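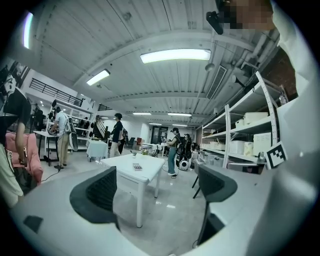
Urmila Chauhan

The heating at the Dostgate units goes off at six in the evening, and in February that means the last hour of any meeting is held in coats. We had a good turnout for the winter talk all the same, and several members who couldn't come have asked for the main points to be written up. The subject was keeping large, high-roofed buildings warm without spending more than the building is worth. Most of us rent something of the kind, whether it is a shared workshop, a storage unit or half a former bus garage.

Hedvig Björklund gave the talk. She spent many years surveying farm and light industrial buildings and now does the same job part time for smaller tenants. Her first point was that people look at the heater before they look at the building. A tenant rings up to say the heater is no good, and when she gets there the roller door has a gap under it you could post a newspaper through.

Doors, then. A rubber strip along the bottom of a roller door will last three or four winters if the floor is level and less if it isn't. Brush strips are better on uneven concrete. The sides of the door let in more air than the bottom on most of the units she has tested, and almost all tenants leave them alone. She recommended going round on a windy afternoon with a strip of tissue paper on a stick. It costs nothing and you can mark the bad places with chalk as you go.

If the big door is opened more than a few times a day, a plastic strip curtain on the inside is worth having. They look shabby after a year and people complain about walking through them, but at Kadholm, where the loading side was opened all morning, the tenants kept theirs after a trial month and bought a second one for the side passage.

Next she came to the roof. Single-skin metal roofs lose heat very quickly, and they also drip. Warm, damp air rises, meets the cold sheet and turns to water, which then falls on whatever is underneath. Members with paper stock or bare steel will know about this already. Lining a roof is normally the landlord's business and you should not start fixing things to it without written permission. Several leases have a clause about fixings to the roof structure, and the tenant can be charged for making good at the end. Maham Warraich asked whether self-adhesive anti-drip felt counted as a fixing. Hedvig's answer was that it probably does, and that it can't easily be stuck on after the sheets are up in any case.

There was a longer discussion about ceiling fans. In a tall building the air under the roof can be a good deal warmer than the air at bench height, and slow fans push it back down. They need to be slow. A fast fan makes a draught and people will switch it off within a week. One fan in the middle of a square unit will usually do, but a long narrow one needs two. Check where the lights hang before you order anything, as blades passing under a light fitting produce a flicker that gives people headaches.

On heaters themselves, she was clear that there is no single right answer. Warm air blowers heat the whole space and are fine where people move about. Radiant heaters warm the person and the bench, and suit a building where three people stand in the same spots all day. Portable gas heaters she would like to see the back of. They put a lot of water into the air, they need proper ventilation, and many insurers will ask about them. If you have one, read your policy this week and make sure there is a working carbon monoxide alarm in the unit.

Raghavendra Varma brought his own figures from the joinery shop he shares. They spent £900 on door seals, a strip curtain and one ceiling fan, fitting most of it themselves. The bill for the following winter quarter came down by £267. It was a mild winter, as he pointed out, so he would not promise the same again. What he noticed more was that glue was setting properly in the mornings, which it had not done before.

A smaller heated room inside the large one was the other idea that got people talking. If most of your sitting-down work can be done in one corner, build a room there with a proper insulated lid on it, heat that, and let the rest of the unit stay cool. Hedvig had seen this done for £2000 with timber studs and second-hand doors. You must tell the landlord, and you must think about the way out in a fire. A room that can only be left by crossing the main workshop needs good vision panels and an alarm that can be heard inside it. Dagmar Zelenák had built one without a window and said she regretted it by the second week.

A few smaller points came up in questions. Rubber matting at a standing bench makes more difference to cold feet than another heater would. Timers are often set once and forgotten, and are then an hour out from the end of March. Thermostats should not be on an outside wall or anywhere near the door. Several people had theirs in exactly that position, next to the light switches, where the electrician had found it easiest to put it. Moving one is a short job.

We also talked about what to ask for when a lease comes up for renewal. Ask to see the energy certificate and read the recommendations on the back pages. Ask who pays for roof repairs and whether the landlord has any plans to reclad. Popescu, who manage the units on the east side of the estate, have said they will consider requests for lined roofs where neighbouring tenants apply together. Anyone in that row who is interested should write to me before the end of the month so that one letter can go in for all of us.

The draught-testing kit that Hedvig used can be borrowed. It lives in the cupboard at Stistell and is signed out for up to a week at a time, with a deposit. Please return it with the smoke pencils replaced if you have used them up. There is also a folder of suppliers' leaflets for strip curtains and brush seals, with prices pencilled in where members have bought from them.

Small grants of up to £400 are open again to members for door seals, curtains and fans. They do not cover heaters. You will need two quotes, or one quote and a list of materials if you plan to do the fitting yourselves, and a letter from your landlord if anything is to be fixed to the building. Forms are at the desk.

The next talk is on dust extraction and starts at half past four, to finish before the heating goes off.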